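# Keeping Ruster Running: Setup and Care of a Two-Arm Egg Cell

Project report, April
Kastriot Kelmendi, with Judit Veres (lab supervisor)

Ruster is the name our group at Wasstead gave to the two-arm cell we took over for the term. My part was looking after it: mounting the grippers, routing the cables, and getting both arms to agree on where the tray is. The test job was moving single eggs in and out of a blue tray, and I loved it far more than I expected to.

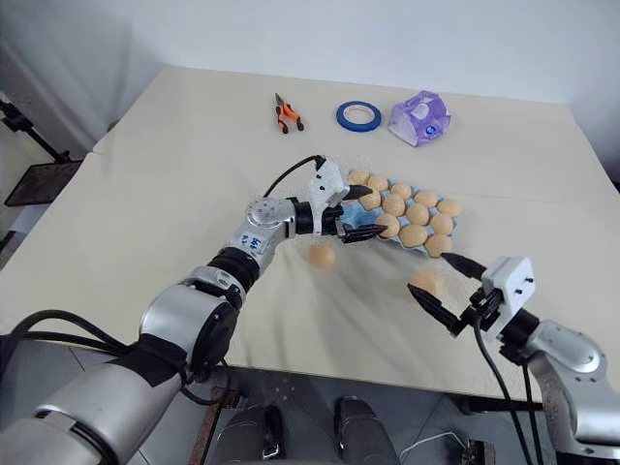

Both arms at the tray, with the pliers and the blue tape at the back of the table: 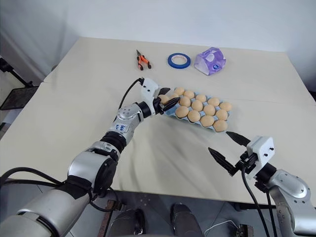
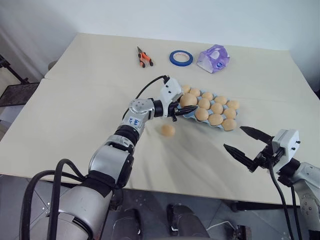
## Cables first

Our first two weeks went to cables. Each gripper has its own lead, and when the wrist turns, that lead has to go somewhere. If it's too short it tugs at the plug near the end of a reach. If it's too long it sags and catches on the next joint. Judit had me move each arm by hand (powered down, brakes released one at a time) through its whole range while I watched the slack, and I ended up adding 4 cm to the left one. That cured the dropouts we had blamed on the software for days!

After that I made a rule for myself: before every session, both wrists get turned to their limits and back, and I look at the plugs before I look at the screen.

## Fingers and screws

The finger mounts work loose. I checked them every 40 cycles at first and marked each screw head with a paint pen so I could see if it had turned. The right gripper was fine. On the left, one screw kept creeping, and a finger with even a little play in it will nudge the neighboring egg instead of closing on the one you want. We cleaned the thread, put in a drop of medium threadlocker and left it overnight. It hadn't moved 18 sessions later, when I stopped writing it down.

## Calibration

The routine came from the Prendum handbook, which the group before us wrote. You touch each fingertip to a set of marked points on the table, save the positions, then repeat with the other arm. The handbook says to do it with the cover off the table. I skipped that step once and lost an afternoon - the fingertips were landing on a fold, and every height came out a bit high.

Once I had clean numbers, the two arms agreed to within a millimeter over the whole area where the tray sits. Watching them both go to the same point, one after the other, was the best moment of the project.

## What went wrong

- The left elbow ran warm in long sessions. We added a pause after every tray.
- I closed the gripper with the force limit still set for the Mahrous blocks. Use practice eggs when you change that setting.
- Error 47 (lost contact with gripper) came back once. The plug was half out.

## Still to do

The right lead should get the same extra length as the left. I'd also like a proper strain relief at both wrists, and Judit has a bracket drawing that might fit. The paint pen is in the top drawer with the spare screws, and the session log has the last saved calibration for both arms.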